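Tuesday, June 27, 2023

Read the revised rules for the Kenen tunnel trial on the train in. Section 7 now requires every team to log its radio relay drops with a time stamp and a depth. Our logger writes the time stamp only. Depth comes off the winch encoder, on a separate clock, and the two drift apart over a long run. Sarla Jaiswal wants one clock for both and I agree with her.

Bench test in the afternoon. Relay held link through the Prurna culvert mockup at 1416 meters of simulated path loss, then dropped packets when I added the second bend. Changed the antenna spacing and repeated. Same result, so the fault is probably in the retry timer. Set it to 3000 ms for tomorrow.

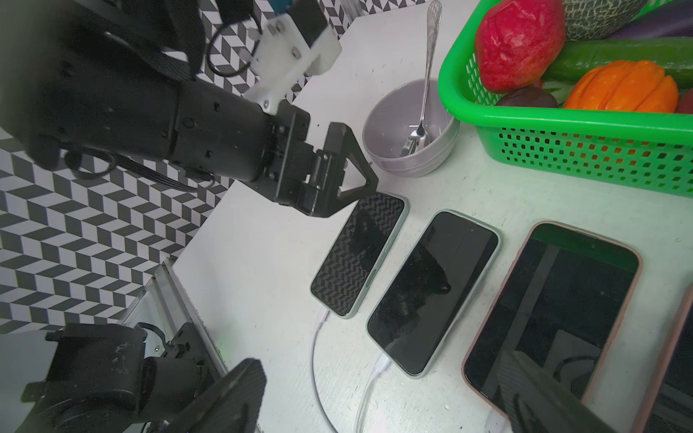 Cempaka Manurung called about the site visit. Brodness will let us into the lower gallery for one morning in the last week of qualification, hard hats and gas meters required. I asked for floor plans and she is sending the old survey, which predates the Ong shaft. We will have to measure the junction ourselves.

Registration form is still missing the insurance page. The policy has to run 365 days from the date of entry, and ours ends in the spring. Wrote to the broker.

To do: winch encoder cable, spare batteries, reply to Sarla on the clock.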